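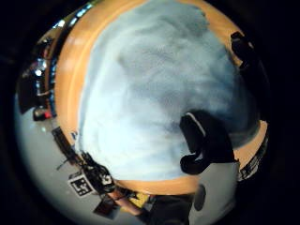
Fig. 1. The pale blue and white fluffy stuff on the orange wood-toned surface, gloved hand at the right.

Folding Soft Things: our term project report
Sumeya Endale, with Birsen Şimşekoğlu and Kadir Türkmen
Supervisor: Zerrin Kozan
January 22, 2026

How we got into this

We started in November with a completely different plan. Kadir wanted to look at how people stack plates, and I went along with it for a fortnight until Birsen pointed out that all three of us are terrible at folding blankets and quite good at plates, so why not study the thing we can't do? Mrs Kozan liked that much better (she said so twice!) and we switched the same afternoon.

The question we ended up with was simple enough to write on one line: what makes a soft, thick item harder to put away neatly than a thin one? We meant throws, fleeces, bath mats, that sort of thing. My gran has strong views on this and I've tried to keep them out of the report.

What we did

We asked 29 people from our year and the one above to fold three items and put them on a shelf. The first was a cotton tea towel, the second a pillowcase, and the third a big fluffy throw I brought from home. Everybody got the same table and the same instructions, read out by Birsen, who has the clearest voice. Kadir did the timing. I wrote down what people's hands were up to, and my handwriting got worse and worse as the week went on, sorry to whoever reads the notebook.

We didn't tell anyone how to fold. That was Mrs Kozan's idea and I wasn't sure about it at first, but it gave us a lot more to write about.

What we noticed

The tea towel was dull. Nearly everyone did halves, then halves again, and it stayed put. The pillowcase was much the same, except that a few people folded it in three lengthways to make a long strip, which looked very smart on the shelf.

The throw was where it got fun. People folded it, let go, and it puffed up again. Most of them pressed down with the flat of the hand and then lifted the whole lot from underneath, and by the time it got to the shelf one side had usually slid out. There were 7 people who rolled it instead, starting from a short end, and those rolls held their shape far better than I'd expected. Nurhan Akyol did hers by kneeling on it, which we hadn't made a rule about, so it counts.

Gloves made a difference too. We only tried this near the end, with thin ones, and people told us they couldn't feel where the edge of the layer was. They pinched a tuft of pile and thought they had the corner. I'd like to have done more on this bit, because it was the most interesting thing anybody said to us all term.

Things we'd change

The shelf was too high for some people, and that probably made their folds look worse than they were. We should also have used more than one fluffy item. Ours sheds like mad and by Friday the tea towel was covered in it.

Kadir wants to try duvets next term. Birsen has said no, but she said no to the throw as well.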